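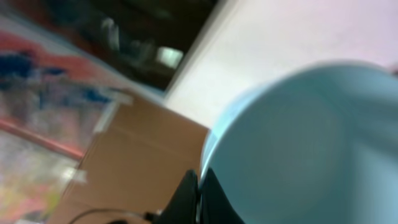

5.2 A slipping grasp that the wrist camera could not report

Figure 4. Wrist view during a container trial, with the two black fingers at the lower left of the pale blue container and a cardboard box behind them. The blur is typical of the views the grasp checker had to work from while the arm was turning.

We had hoped to keep this section short, and in the first draft it was a single paragraph that put the dropped containers down to low friction and moved on. Kirsty Tunstall, who ran most of the trials, was not satisfied with that paragraph, and she was right not to be. The fault took us most of September to understand, and we think the way we missed it may be useful to other groups who lean on a wrist camera as heavily as we did.

The container task is simple to describe. The arm approaches a large cylindrical container, closes the fingers on it, lifts, and carries it to a marked spot on the other side of the work area. We ran 280 trials of this task with the Cropper policy, using the Trinside arm and the same two-finger gripper as in Section 4. In 14 of those trials the container was dropped during the carry. That is not an alarming number by itself, and several of our earlier tasks did worse. What bothered us was that in 10 of the 14 the system went on to log a success. The arm finished its motion, opened its fingers over the marked spot with nothing between them, and reported that the container had been delivered. A person standing nearby would have had no trouble seeing the problem, but our logs looked perfectly healthy, and for a while so did our tables.

The success signal came from a grasp checker that we had carried over, more or less unchanged, from the small-object tasks. It takes the wrist image and returns a score for whether an object is held. For a small block or a cup this works nicely, as the whole object sits between the fingertips and its absence is plain. A large container is a different matter. As Figure 4 shows, a single smooth surface of one color can take up most of the right half of the view, and the fingers show up only as dark shapes along the bottom. The checker had learned, quite reasonably given what we fed it, that a big patch of object color near the fingers means a grasp. It had very little to say about whether the fingers were bearing on the surface or merely close to it.

Motion made this worse. While the wrist is rotating, the edges we would most like to measure, namely the finger outlines and the rim of the container, are smeared together with everything behind them. We tried looking at such frames ourselves, with the labels hidden, and found that we could not agree on whether the fingers were closing or still on their way in. It seems a little unfair to have asked the checker to do better. To keep it from flickering during fast motion, we had also added a hold rule, so that once a grasp was scored as good, the score stayed in place until the image was sharp again. We added that rule on a Friday, to get past an unrelated nuisance with false alarms, and we did not think hard enough about what it would do here. In the bad trials the container slipped during the turn, while the score was being held, and by the time the view had settled the arm had already begun its release. The checker was then switched off, as designed, and the held score was written to the log.

There was a safety side to this as well, which we would not want to pass over. The carry speed in our controller depends on the grasp score, and a confident score allows the faster setting. The arm was therefore moving at its fastest just when its hold on a bulky object was least certain. Our containers were empty and the work area was fenced, and we had no injuries and no damage to the arm. We would not have been comfortable with the same logic beside a person, or with anything heavy in the container.

We made three changes. The hold rule now expires after 8 frames, and if no sharp view has arrived by then the score falls to unknown and the arm slows down. The checker is combined with finger position and motor current from the Joltis driver, which had been recorded all along in our Cetel logs and which we had, to our embarrassment, never used for this purpose. Finally, the arm pauses before release and checks the grasp once more with the wrist held still. The pause makes each trial slower, and Kirsty still finds it tiresome to watch, but we have kept it.

We went back over the earlier container results with the recorded motor current and corrected the success labels by hand wherever the two signals disagreed. The figures in Table 3 are the corrected ones. Readers who have seen our workshop version will notice that the container row is lower than it was, and the newer row is the one to cite. We did not find the same fault in the small-object trials, although the hold rule was active in the later ones, and we have rerun those with the new settings as a precaution.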